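Ekar 158 Bib Apron — Cotton Canvas, Cross-Back or Neck Strap

Brand: Baltberg
Style: Ekar 158
Material: 100% cotton canvas, prewashed
Length: 35 inches from the top of the bib to the hem
Pockets: 3 (one chest, two at the waist)
Strap options: cross-back or adjustable neck strap
Size: one size, adult
Colors: Black | Charcoal | Navy | Olive | Rust | Oatmeal
Packaging: folded flat, paper band, no poly bag
Decoration: embroidery, screen print, woven label

The Ekar is a full bib apron for kitchens, coffee bars, flower shops, potteries and anywhere else people are on their feet all day and wiping their hands on whatever they have on. The canvas is medium weight. It is heavy enough to stop a splash of oil from going straight through to a shirt and light enough to wear through a summer lunch shift.

All fabric is washed before cutting. You may see a slight unevenness in the color along the seams and pocket edges when the apron is new, most noticeable on Navy and Rust. This is normal for a prewashed canvas and is not treated as a fault.

Straps

Order the strap style you want at checkout. The two versions have different product codes and we can't switch them after dispatch.

Cross-back (code 158-X). The straps go over both shoulders, cross behind and run down through metal rings at the sides. The weight sits on the shoulders. Most people who wear an apron for a whole shift end up asking for this one. It takes a few tries to put on the first time. Lay it face down on a table with the straps crossed, put your arms through and lift it over your head.

Neck strap (code 158-N). A single strap with a sliding buckle. Quicker to put on and take off, and easier to share between staff of different heights. If your staff change aprons between the front and back of house, order the neck strap.

Both versions tie at the waist. The ties are long enough to bring around and knot in front on most people. If you need them longer, add a note to your order and we will sew on longer ties in the same color. There is a small charge for this and it adds two working days.

Pockets

The chest pocket is divided for a pen and a thermometer or a small notebook. The waist pockets are set slightly to the sides so that you can sit down or bend over without everything sliding into your lap. All pocket corners are bar-tacked.

A towel loop is sewn into the right side seam. Left side is available on orders above the decorated minimum, at no extra cost. Please say so when you order, as it is done during sewing and can't be added afterward.

Decoration

Embroidery works well on the bib and on the chest pocket. On the pocket we have to stitch before the pocket is sewn down, or the stitching closes it up, so pocket embroidery is made to order and takes longer than work on the bib. Small lettering is hard to read on canvas. If your logo has a line of small text underneath, we will usually suggest leaving it off or moving it to a woven label.

Screen print is the better choice for large, flat designs. Printed areas feel a little stiff at first. Do not iron directly on the print.

Woven labels are sewn into the waist seam or onto the lower corner of the left pocket. You can supply your own or have us make them.

Send artwork as a vector file if you have one. We send a proof by e-mail before anything is stitched or printed, and we start only when you have approved it. The thread chart is on the artwork page. We match as closely as we can from the chart, but thread and ink catch the light differently and an exact match between a printed logo and an embroidered one is not possible.

The minimum for decorated aprons is 35 pieces per design. You can mix colors and strap styles within that number as long as the artwork and its position stay the same. Plain aprons have no minimum.

Care

Machine wash warm with similar colors. Wash dark colors separately the first time. Close the buckle on neck strap versions before washing. Tumble dry low or hang to dry. Canvas that has been dried on high heat will crease hard across the bib and need a hot iron with steam. Chlorine bleach will weaken the fabric and take the color out of everything except Oatmeal, where it leaves a yellow cast.

For grease, rub in a little dish soap and leave it for a while before the wash. Commercial laundering is fine for plain and embroidered aprons. Printed aprons hold up better in a regular machine, turned inside out.

Shrinkage after the first wash is small, as the fabric has already been washed once. The straps are cut from the same canvas and shrink with it.

Ordering and delivery

Plain aprons ordered before noon leave our warehouse the same working day. Decorated aprons ship after proof approval, and the date is confirmed on your proof sheet. January is our slowest month and usually the fastest time to get a decorated order through. In the weeks before the winter holidays please allow extra time.

Unused plain aprons can be returned in their paper band. Decorated aprons, and aprons with altered ties or towel loops, can't be returned unless we made a mistake. If we did, send a photo of the problem to customer service with your order number and we will replace the pieces affected.

Samples are available in every color at the single-piece price, credited against your order if you go ahead. We recommend a sample for Rust in particular. It looks more orange on most screens than it is.

Goes with

Melano half apron — same canvas, waist to knee, two pockets. The colors are dyed together with the Ekar and can be worn side by side.

Nic Aodha kitchen towel — linen and cotton, hanging loop on the short side, fits the towel loop on all our aprons.

Replacement cross-back straps — sold in pairs, all Ekar colors, metal rings included.

Questions we get

Is there a child size? No. The neck strap version can be shortened a good deal, but the bib is too wide for most children.

Is the canvas waterproof? No. It slows down a splash. For dishwashing, look at our coated aprons.

Will the rings set off a metal detector? Yes, if your site uses one. Ask us for the version with plastic rings. It is made to order.

Can we add to an order later? Yes. We keep your artwork on file, and repeat orders with the same design can be smaller than the first one. Contact customer service for the repeat minimum. Dye lots vary slightly, so new pieces may look a shade different next to washed ones.
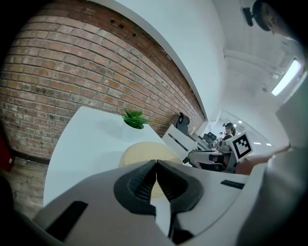
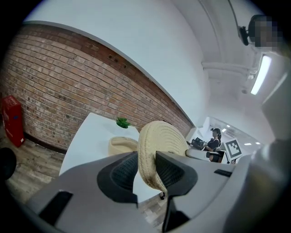

Customer reviews

Tahmineh Heydari: We've had the cross-back ones in Charcoal since we opened and they've been washed more times than I can tell you. The seams are fine and the embroidery still looks good. The pen slot on the chest pocket is too tight for a thick marker, so ours end up in the waist pockets. Ask for the longer ties if you like to knot in front over a sweater. Mine came without them and I can just about manage a bow. I'd order the same color again.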